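A day of woodcuts in Otville

Mar 24, 2021

Print | E-mail

The Riline print show in Otville closes at the end of the week, so I took the early bus and got there when the doors opened. Entry was by time slot and mine was the first one. It's in the old seed warehouse again, upstairs only this year. Downstairs is being rewired and there is a sheet of plastic across the bottom of the stairs, which you have to lift to get past.

There are 59 prints by 12 artists. The numbers are on the handout, which is a single folded page with a list of titles and prices and nothing else. I would have liked a line or two on each artist. Last time there was a proper booklet and I still have mine.

Most of the work is woodcut and linocut, with a few etchings in the narrow room at the back. The etchings suffer a bit. They are small and hung at a height that suited me but wouldn't suit anyone much shorter, and the glass picks up the window opposite. I had to stand sideways to read the one of the harbor wall.

The best wall belongs to Jadwiga Ziółkowski. She has five large woodcuts of plowed fields, all printed in black on a thin, slightly gray paper, pinned straight to the wall with no glass. I have seen her work in reproduction and had it down as rather stiff. On the wall you can see how deep she cuts and how the grain of the plank comes through in the sky. In the third one the grain runs the wrong way, top to bottom, and it reads as rain. I don't know if she planned that or if it was the only plank she had. I went back to it before I left.

Next to her is Muammer Kaplan, who I had never heard of. He makes reduction linocuts, which means he cuts one block, prints a color, cuts away more of the same block, prints the next color, and carries on until there is hardly any block left. You can't go back and print more. His are of market stalls, mostly at closing time, with the awnings half down. They use a lot of orange. I thought the smaller ones were better. The big one of the fish counter has too many layers and the ink has built up to a shine.

Ľubica Polák has a set called Drodach, after the village where she grew up. It's a row of little prints, each of a single building seen from the front: the school, the pump house, a bus shelter, a barn with one door. No people. They are printed in a brown that is close to the color of strong tea. I spent longer on these than on anything else in the building. The bus shelter has a bench with one slat missing, and she has cut the shadow of the bench with the slat missing from that as well.

I was less taken with the prints by Vilhjálmur Steinarsdóttir. They are abstract, circles over other circles in pale blue, and very clean. The registration is perfect. A woman next to me said she could look at them all day, so it may just be me.

There was a demonstration at eleven in the side room. Tarık Güler printed a small block by hand with the back of a spoon. He has a press at home but said he still does his proofs this way because he can press harder where he wants to. He inked the block twice and threw the first print away. His advice on paper was to buy the cheap stuff in bulk for learning and then one good sheet, and to cut the good sheet up small. Someone asked about ink and he said he uses Eren black for everything and thins it when it's cold. I wrote that down. I haven't cut a block since January and the last one was a failure, a magpie with a beak like a shoehorn.

Lunch was a cheese roll on the wall outside. The café is shut.

In the afternoon I went around again and bought something, which I hadn't meant to do. It's the bus shelter. It was one of the cheaper prints in the show at 200, unframed, number 2 in the edition. They put it in a card folder with a sheet of tissue and I carried it home flat on my knees on the bus. I have bought prints before and got them home with a bent corner, so I was careful.

I've been thinking since then about how to frame it and where it should go. The image is quite small with a wide margin, and Polák has signed it in pencil right at the bottom. If the mount comes in too close the signature disappears. The framer I normally use likes a tight mount and we have had words about it. I'm going to ask for a float mount this time, with the whole sheet showing and a gap all around it. 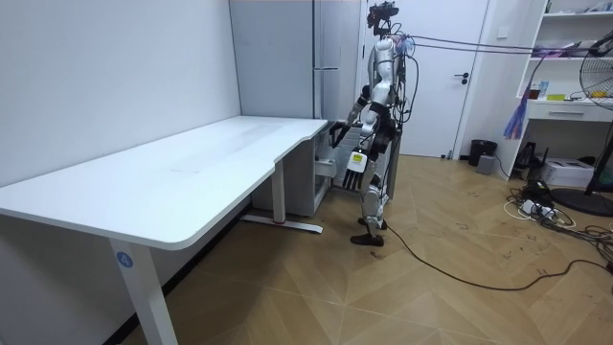 The frame itself I'm still undecided on. The brown ink is soft, and a plain oak frame would sit close to it in tone, maybe too close. White would be the quiet choice, but a white frame in a white room tends to vanish. Dark things hold their own better. A thin black frame would have the same effect on a pale wall, and the tea brown would look warmer inside it. My worry is that black makes everything look like a certificate. Jadwiga Ziółkowski gets around the whole problem by using pins, but her prints are big and I suppose she can make another if one tears.

As for the place, the hall is out. It gets sun from the fanlight until noon and I have already lost the blue in a poster there. The landing is darker and has a free wall between the bathroom door and the bookcase. It would hang at eye level as you come up the stairs. I've taped a piece of cardboard there, cut to the size of the sheet plus a frame, and I'm leaving it up for a few days to see if it annoys me.

If you want to see the show, you need to book a slot, and the morning ones have better light upstairs. Wear something warm. The etchings are easy to miss, the door to the back room looks like a cupboard. Several of the Kaplan market stalls still had no red dot when I left, including the one with the melons, which I would have bought if I'd had the money for two.

The next Riline show is supposed to be drawings. No dates yet.

Print | E-mail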